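Read the Viltitz token paper again this morning so you don't have to. A thread, with complaints.

1/ The pitch: Viltitz is a coin for home cooks. You log meals, you earn VLT, you spend VLT at "participating kitchens." The site says the supply is fixed. The paper says the supply is fixed "at the discretion of the issuer." Those are two different coins.

2/ VLT came out of a swap from an older coin called Miton. Every 300 Miton got you one VLT. Fine, swaps happen. But I can't find the address where the old coins were supposed to be burned. The paper says "retired." Retired where? Florida?
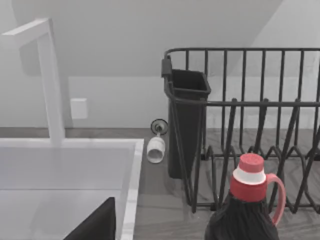

3/ So what happens to Miton coins that never got swapped? They're stuck. The swap window closed in January, the old chain has no listed exchange, and the paper gives holders no second chance. If you had some in a phone wallet you forgot about, you now own a souvenir.

4/ On the team. Two names on the site, one of them with no work history I could turn up. The other is Efraín Correa, who at least answers messages. I asked him who holds the keys to the reserve wallet. He said "a multi-party arrangement." I asked how many parties. That was Friday and I'm still waiting.

5/ The reserve wallet matters because it's big. One address holds more VLT than the next 793 put together. The paper calls it a "community rewards pool." The community can't vote on it, can't see a spending schedule and can't stop a transfer. I'd call it the issuer's wallet.

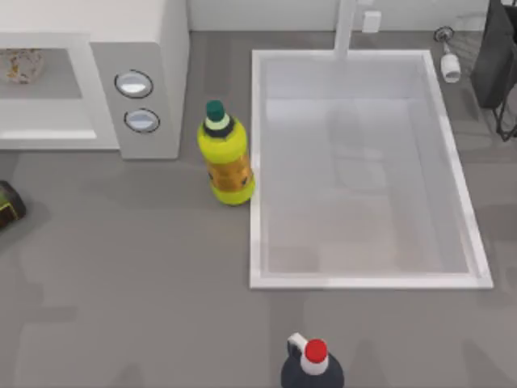 6/ The meal logging is where I lose patience. You upload a picture of what you cooked, the app "verifies" it, and coins land in your wallet. Verifies it how? A bit of something golden-brown sitting in a microwave could be dinner, or it could be the same bit of something I'll submit again tomorrow from another account. The paper gives this problem one sentence, and the sentence has the word "AI" in it twice.

7/ They do have a daily limit: up to 300 VLT per account. Per account! Accounts are free! I made three of them during lunch and none asked me for anything but an email address. Any reward coin with free sign-ups ends up paying the people with the most email addresses.

8/ Then the partners page. Plasex is listed as "payments partner." I read the Plasex announcement and it says they are "exploring" a prepaid card. Exploring isn't a card. You can't buy onions with exploring.

9/ Same with Valderrama, the "flagship kitchen." I called. The person who picked up was very nice and said they take cash and regular cards. She had heard of the coin. She had not been told how a customer would pay with it.

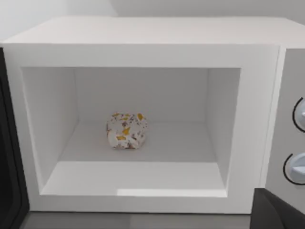
10/ Yurani Betancur replied to the partner posts to say I'm being unfair, that every payment coin starts with no shops and the shops come once there are enough holders, and that I should look at wallet growth before calling it dead.

11/ OK, I looked. The explorer shows 3653 wallets. I sorted them by activity, and most have received coins and never sent any. That's what I'd expect from people collecting a reward and waiting for a price. It tells me very little about whether anyone wants to buy lunch with this thing. Also, I didn't say dead. I said I can't find the customers.

12/ What would change my mind: a burn address for the old Miton coins, with a transaction I can click on. Names for the reserve key holders. One shop, any shop, with a receipt showing a sale in VLT. I've sent that list to the team and I'll post whatever comes back, including if it makes me look silly.

13/ And since it's already in my messages: no, I don't hold any, I haven't bet against it, and no, I won't be "joining the ambassador program." The ambassador program pays in VLT.

14/ Correction to 7: a reader points out the third account got flagged after a few hours. The other two are still fine. Still earning, if I had anything to cook.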